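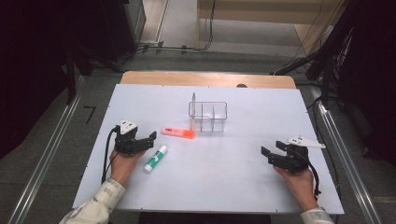 Glue stick, highlighter and divided organizer box on a white work board.

About Stevley

Stevley supplies desk organizers and prepared stationery sets to schools, training centers and small offices. The company works from a single unit in Romosbridge, where boxes are checked, filled and packed to order. We do not manufacture pens or adhesives. We buy them in, sort them, and place them in boxes according to a written layout agreed with the customer.

The business was started by Hooman Parsa, who had spent several years purchasing classroom supplies and had a low opinion of bulk cartons. Ladan Babaei joined in the second year to run the layout side and still signs off every new arrangement before it goes into regular packing.

What we supply

The standard product is a clear plastic organizer box with internal dividers. Clear walls let a user see what is missing from the side as well as from above, and a teacher can check a shelf of returned boxes without opening or tipping any of them. Boxes are sold empty or filled.

Filled boxes are made up from a list of 77 stock items: pens, pencils, highlighters, glue sticks, erasers, rulers, clips and similar. Customers may also send their own items for inclusion, provided these arrive in one delivery and fit the compartments without forcing.

How a layout is set

A layout is a one-page sheet stating which item goes in which compartment and which way up. Slender items such as pens stand upright in an end compartment, where the tips clear the rim and can be picked out with two fingers. Highlighters stand beside them where the width allows, cap up. Glue sticks are the awkward case. The barrel is wider than a pen and the weight sits toward the base, so a glue stick goes in a compartment of its own, cap up, and is never used to fill a gap next to thinner items.

Filling starts at one end and proceeds across the box. The pen goes in first. Loose items wait on the work surface beside the box until their compartment is reached. We use a white surface for this work – small parts and stray caps are easier to find on it, and ink marks show up at once and can be wiped off before they transfer to the next box.

Each new layout is filled 13 times by hand before it is approved. If any item leans into a neighboring compartment or has to be pushed to seat, the sheet is revised and the count starts again. There are 111 approved layouts on file at present. Most are small variations for different age groups. The Drandolow layout, named after the first school to order it, remains the one most often requested and has changed very little.

Checking and packing

Caps are checked before filling. A highlighter with a loose cap is set aside, as is any glue stick whose label is torn or whose cap does not seat fully. Boxes are checked for split dividers and rough edges at the rim. Finished boxes are packed upright in outer cartons, one layer per carton, with a card sheet on top. The layout sheet travels with the carton so that the boxes can be put back in order at the end of a term.

Returns and refills

Customers may send boxes back for cleaning and refilling. We remove the contents, test pens and highlighters on scrap paper, discard what is dry, and refill to the original sheet or to a new one. August is the busiest month for refills and turnaround is longer then. Orders placed before the start of the month are handled first.

Replacement dividers can be ordered separately. Please state the box size printed on your original invoice, as dividers are not interchangeable between sizes.

Suppliers and partners

Outer cartons and card sheets come from Hồ, a packaging firm we have used since the first year. Stationery is bought from several wholesalers, and brands may change between deliveries. The item type will match the layout sheet; barrel and label colors may not. Customers who need a fixed color should say so on the order form.

Visits and contact

The Romosbridge unit has a small sample counter where boxes can be tried with your own items. Visits are by appointment and finish by 2 p.m. on working days. Layout inquiries go to Ladan Babaei; accounts and wholesale terms go to Hooman Parsa. Please include the number of boxes required and a list of contents, with lengths for anything longer than a standard pen.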